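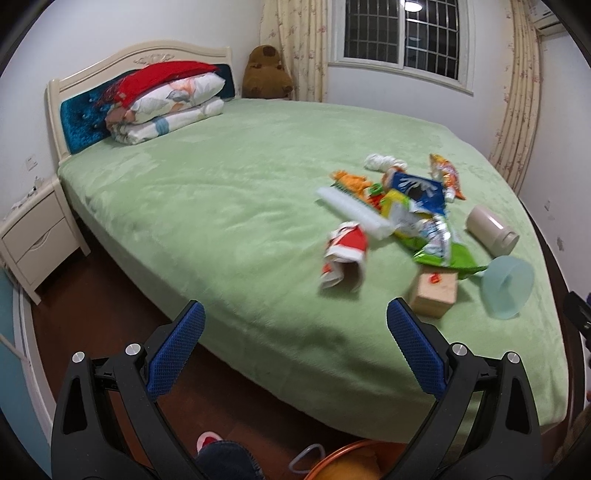

11 min read

4. Changes to room work at the Friesen site

Figure 3. A bed to be cleared before making up, during the pickup step. Wrappers, a paper cup, a cardboard box and a thermos bottle lie on the sheet; the folded bedding is at the headboard.

4.1 The task before and after

Friesen rents furnished rooms to long-stay guests. Before the change, one attendant was responsible for a room from the door inward: clearing, stripping, making up, floor, bathroom. The work order listed the room number and a finishing time and left the sequence to the attendant. Under the Ostel system, clearing has been separated from the rest. Loose items on beds and nightstands are picked up first, with a gripper, and sorted into waste, guest property and items to be checked. The attendant makes up the bed once the surface is released.

The separation appears simple on the work order. In practice, clearing was the step in which attendants formed their view of a room. Interviewees described looking over the bed and deciding from it how long the remaining work would take and whether to ask for help. With clearing assigned elsewhere, that judgment has to be made from a status line on a handheld screen, and several attendants continued to enter the room early in order to make it themselves.

4.2 Sorting as skilled work

Beds such as the one in Figure 3 show why sorting was the most disputed part of the new procedure. A snack bag may be empty or half full. A thermos bottle is plainly property, while a small cardboard box may be packaging or may hold something the guest intends to keep. Attendants had resolved these cases by touch and by weight, and by what they knew of the guest. The written rules supplied with Ostel recognized only the three categories, and during the first weeks the third of these, items to be checked, received far more than its designers had planned for.

Management at Friesen responded by giving attendants authority over the third category. Darcy Dufour, who supervised the change on the evening shift, drew up a one-page sheet with the attendants and revised it each Tuesday. By March the sheet had replaced the supplied rules for all 32 rooms in the study. We regard the sheet as an important result. It was the first written record at the site of knowledge that the attendants had held for years, and it carried no change in job grade or pay.

4.3 Physical load and pace

Reaching across a large bed was the movement attendants most often named as tiring, and most reported less of it after the change. The benefit was partly offset by pace. Room targets were raised in the second month on the ground that clearing no longer counted toward attendant time, although checking the third category had been added to it. Attendants estimated the checking at about 40 minutes per shift. The planning software, Munorier, had no field in which this time could be entered, and it therefore did not appear in the reports on which the targets were based.

4.4 Comparison with Sedo

The Sedo site introduced the same equipment but kept each attendant assigned to whole rooms, with the gripper used at the attendant's discretion. Complaints about pace were fewer there, and staff more often described the equipment as a tool of their own. The sites differ in size and in length of guest stay, and we do not attribute the contrast to work design alone. Section 5 takes up the question of who sets the room targets.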